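Wedau Room Color Notes

A small, hand-made dataset of paint and wall color pairings for people who like repainting their homes

Version 2, last updated 26 Feb 2020

What is this?

Wedau is a plain text collection of 351 color pairings for rooms. Each pairing is a wall color plus a trim or door color, with notes on how the two get along in morning light, in lamp light and on a gray afternoon. I started writing these down because I love paint (really love it, I read fan decks the way other people read menus) and because the pairings I found online nearly always came as hex codes with no word on what it's like to eat breakfast next to them.

So the notes are the heart of it! The color values are there too, but please read the notes. A deep olive that looks like mud on a screen can be the coziest thing in the world on a north wall.

What's in the folder

pairings.csv - the main table, one row per pairing
lights.csv - the light notes, linked to the main table by pairing number
words.txt - the color words I use, with what I mean by each
sources.txt - where each pairing came from, as well as I could trace it
changes.txt - what moved between versions

The columns in pairings.csv

id: a plain number. Numbers from deleted rows are not used again.

wall: the main wall color in words, such as "brick" or "warm putty".

wall_rgb: three values from 0 to 255. These come from painted cards, measured dry after two coats.

second: the color of the trim, the door or the ceiling.

second_rgb: same idea.

where: one of trim, door, ceiling or floor edge. If a pairing works in more than one place it gets more than one row.

sheen: flat, eggshell, satin or gloss, for the second color only. Walls are all eggshell unless the notes say otherwise.

mood: one or two words of mine. Take these lightly.

notes: free text, sometimes one line and sometimes a whole paragraph when I got carried away.

How the pairings were made

Every pairing was painted on card first, at a good large size, and propped up where I could walk past it for a few days. Small chips fool you. A color gets stronger as it gets bigger, and reds and yellows do this more than anything else in the box. After the cards I wrote the first note, left it alone, then came back and wrote the second note without looking at the first. Where the two disagreed I kept both, and those rows are some of my favorites.

The cards were made with two ranges of test pots, Nastlow for the earthy colors and Carrilho for the clear ones. The Nastlow pots go on thick and dry a touch darker than they look in the can. The Carrilho pots need a proper stir, then another one. Neither range matches the other's whites, so check sources.txt before you compare two whites across ranges.

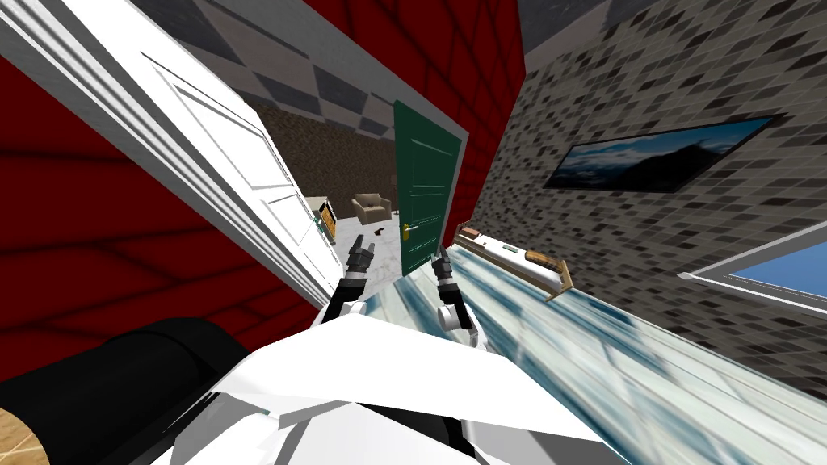
Red walls get the longest notes in the whole set, and I make no excuses for that. Red is the color people ask about the most and chicken out of the most, and I'd love to see more of it. The trick is mostly in what you put beside it. White is the usual choice and it gives you a crisp, bright line, but it can also make the red shout a little, especially in gloss. Dark green is the one I keep coming back to. A dark green door with recessed panels near a deep red wall, with a gold lever handle on it, is a very happy mix, and if there's a white paneled door close by you get to judge both answers at once. Then look at what sits past the doorway. Brown behind a small beige armchair is a gentle follow-up to all that red, and a bit of yellow, say on the front of a stove or fireplace, wakes the brown up again. Filter the table on wall containing "red" and second containing "green" and read the lamp light notes first.

Blues are the weak spot. I have plenty of pale ones and hardly any good mid blues, partly because mid blue changes so much under a warm bulb that my notes kept fighting with each other. If you have a mid blue room you're fond of, please send it in.

Using the data

Open the csv files in any spreadsheet program. The text is UTF-8 and fields with commas in them are quoted. If your notes column shows up squashed into one long line, turn on text wrap and give it some width - the longer notes have line breaks inside them.

To find a partner for a color you already have on the wall, sort by wall_rgb only as a first pass. Numbers that sit close together can feel very far apart in a room. Pick five or six rows near yours, read the notes, and paint a card. Paint two cards! They're cheap and they dry fast.

Good uses: planning a room, teaching a class on color, making a palette picker, arguing with your sister about the hallway.

Not so good: matching an existing paint for a touch-up. The values are nowhere near exact enough for that, and you will see the patch every time you walk by. Take a flake to the paint store.

Known problems

The gray afternoon notes are missing for most ceiling rows. I wrote those in a very sunny spell and haven't caught up.

The word "putty" drifted. In the early rows it means a warm gray and in the later ones it's closer to beige. words.txt lists both meanings and says which ids use which.

Gloss rows have less reliable values, as shine throws the reading off. They're marked with a star in sources.txt.

The moods are one person's moods. I put "sleepy" on a brown that a friend finds thrilling.

Changes in version 2

Added the sheen column.
Split floor edge out from trim.
Reworked the red and green rows after a long December of repainting cards.
Removed the metallics, which were no fun to measure.
Fixed the swapped wall and second values in the yellow rows.

Related

The Koriretti list covers outdoor colors (fences, shutters, front steps) in the same column layout, so the two tables can be joined on the color words. Weather changes everything outside, so it has its own light notes.

Sending in a pairing

Write the two colors in your own words, say which way the windows face and tell me how long you've lived with it. A room you've had for years is worth far more to me than one you painted last weekend, though I'm glad to hear about those too. Values are optional. Complaints about a color are just as welcome as praise, and they go into the notes with the rest.

License

Free to use, copy and change for any purpose. Please keep words.txt with the tables.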